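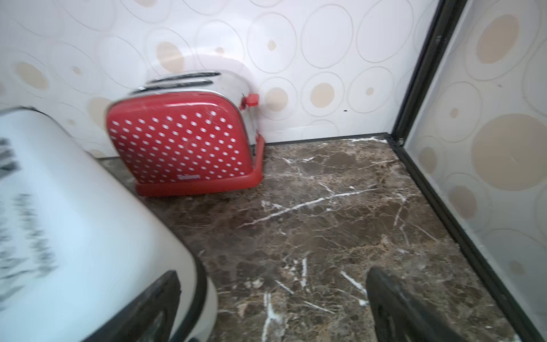
The toaster stays

I have been told, by people who love me, that our kitchen needs a theme. It has one. The theme is things that were on sale in different years.

When we moved in, the brown marble was already here, on the counter and on the floor, as if the previous owner had been given a discount for taking the whole mountain. It's dark, it's shiny, and it has white veins running through it like a road map of a country where every town argues with the next one. I disliked it for two winters. Then I dropped an entire pot of lentils on it, wiped it up, and couldn't tell afterward where they had landed. We've been on good terms ever since.

The wallpaper, which is all circles and ovals, with some of them colored in beige, came next. I'd call it retro. My mother calls it "busy," in the voice she uses for traffic.

And then there is the toaster. Red, with white polka dots, two slots. It looks like it should be selling ice cream at the beach. I wanted something plain in steel, and I had even picked one out, a Vustberg, very serious, the kind of toaster that would have opinions about rye. What came home was the one with the dots, because it was December and the store was closing and the Vustberg was 162 dollars. I'm a person of principle up to a point, and the point is well below 162 dollars.

It lives in the corner now, up against the wall. I have tried it in other spots. By the window it got splashed. Next to the stove it got greasy, and grease on polka dots makes you feel you've let down a child. In the corner it behaves, apart from the crumbs, which travel. I don't know how. The tray is underneath, the crumbs go in the tray, and yet every Lellix catalog I leave on the counter has crumbs between the pages by morning. Our setting is 2 for white bread and 6 for the dense seed loaf my husband bakes, which at any lower number comes up the color it went down.

This month's project, if you can call it that, was to clear the surfaces. I began with the counter because it was the easy one. The rule was that anything not used in a week had to go in a cupboard. Out went the egg slicer, the fondue forks, and a jar of buttons that had been posing as a jar of something useful. The toaster passed easily. The big cream-white thing beside it passed too, mostly for being too large for any cupboard we own.

Then I got to the glass table.

I'm not going to defend the glass table. Frosted glass sounded so practical – no fingerprints, the man said, and he was right about fingerprints. What he left out was everything else. It collects streaks and faint scratches and marks like old rain, and you only get a proper view of them when you're standing over it with a cloth, already in a mood. Toward one side there's a dark ragged patch under the glass, where it looks as if some backing has come away. I went at that patch with vinegar for most of an afternoon before I accepted that it was underneath. I then went at it a little more, in case I was wrong.

The other trouble with the table is that it's flat and on the way to everywhere. Phones get set down on it. So do keys, mail, half a sandwich. I cleared it at eight in the morning, with feeling, and went off to make toast as a reward.

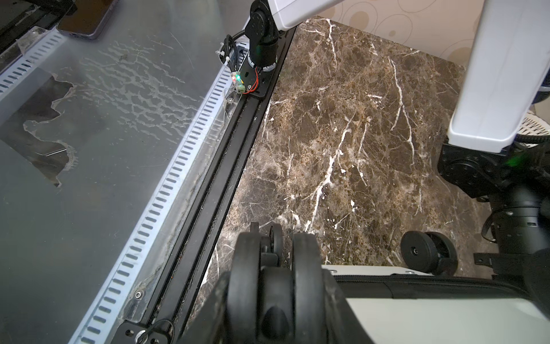 Borghild Solheim wrote to say that I should give up on vinegar altogether and use a barely damp cloth on frosted glass, then a dry one straight after, always in the same direction. She has had a table like ours for 6 years and says the streaks are mostly from people like me scrubbing in circles. She also feels I was unkind about the marble, and that a dark floor is a gift to anyone with lentils in the house. I had already made that point, but I'll take the agreement.

I tried her way. The streaks are fainter. The scratches are exactly where they were, and the patch and I have stopped speaking.

Begoña Arroyo, meanwhile, wants to know whether I'd part with the toaster, as her kitchen in Mudetell is all red and she has been looking for one with dots. Three weeks ago I would have mailed it to her with a loaf inside. Now I find I'm moving it half an inch to the left so the lever doesn't knock the wall, and asking my husband to please not put his wet mug down next to it.

So no, Begoña, sorry. I do have some fondue forks.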